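Minutes, tenants' association, Gitdale Court, September meeting
Started 7:10 pm, community room. Minutes taken by Evangelia Karras (filling in, sorry for the shorthand)

**Last month's minutes**
Read, approved. One fix: the hallway painting quote was from Triner, not from the management company. Corrected in the binder.

**1. Laundry room**
- Dryer on the left still eating money. Management says part is on order, same answer as in July.
- Sign-up sheet for weekend mornings: tried it, people ignored it. Drop it.
- Lint traps. Please. New sign going up over the machines.
- Asked if the room can stay open past 10 pm. Unit 14 is right over it and says no. Left at 10 for now.

**2. Heat**
Boiler check is set for before the cold weather. Vlachopoulos Heating doing it again, they did last year's. Somebody needs to be home in the end units so they can bleed the radiators, slips under doors once we get a date. Long talk about whether the thermostat in the lobby controls anything. Management to answer in writing.

**3. Money**
Balance in the association account is $1392. Paid out $154 for the summer cookout (charcoal, paper goods, ice, the second trip for ice). Request for $200 toward planters by the front steps. Argument over planters vs. fixing the bench first. Vote: planters yes, bench goes to management as a repair request becuase it came with the building.

**4. Storage cages and lost things**
- Cages in the basement have to be locked and labeled with the unit by the end of next month. Padlock of your own, any kind. Keep the spare key somewhere that isn't inside the cage.
- Unlabeled cages: notice taped on first, then a second notice, then we ask management to open them with a witness there.
- No paint cans, no propane. Came up again.
- Found things go on the shelf by the mailboxes. Kids' toys held through the holidays, everything else one month and then to the thrift store. 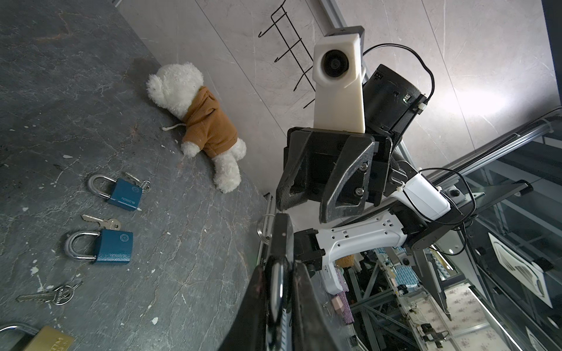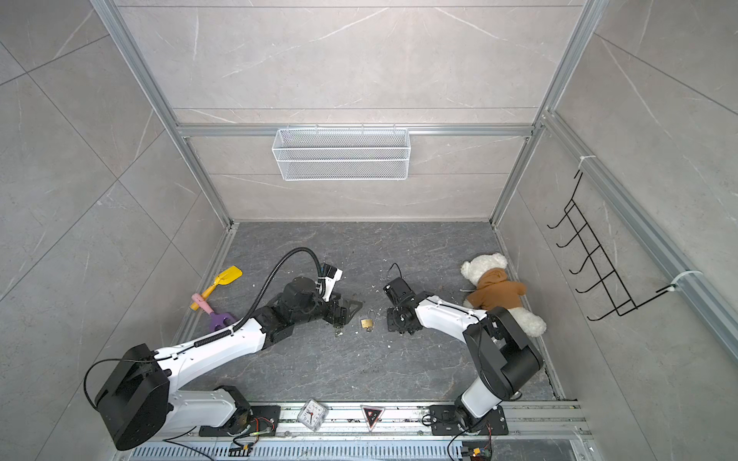 **5. Packages**
Two more gone from the lobby. Both left by the late driver, after 8. Options talked about:
- Locker unit from Justance. Nice but wants a monthly fee, and where would it go, the radiator is on the only free wall.
- Ask drivers to buzz. They have been asked.
- Neighbor list, people who are home days and willing to take a box in. Sheet passed around, a few names on it, will leave it by the mailboxes for more.
Going with the list. Justance brochure is in the binder if anyone wants to read up. Revisit in the new year.

**6. Parking**
Back row lines are worn off. People parking at angles and losing a whole space. Management says repaving is "under review." Motion to buy a can of line paint and do it ourselves, did not pass, liability. Visitors still use the street side only. Snow rule same as last winter: cars off the back row by 7 am if the plow is coming.

**7. Anything else**
- Front door closer slams. Reported twice, will report agian.
- Bikes on the stair landing, second floor. Fire marshal will not like it. Owners please move them to the basement hooks.
- Piano practice: fine till 9, everyone OK with that.
- Recycling bins going out the night before, not two nights before.

**To do**
- Evangelia: bench repair request, door closer, letter on the thermostat
- Planters: get prices with and without soil
- Heating slips under doors when the date comes in
- Lint sign

Adjourned 8:35 pm. Next one same room, somebody bring the good extension cord.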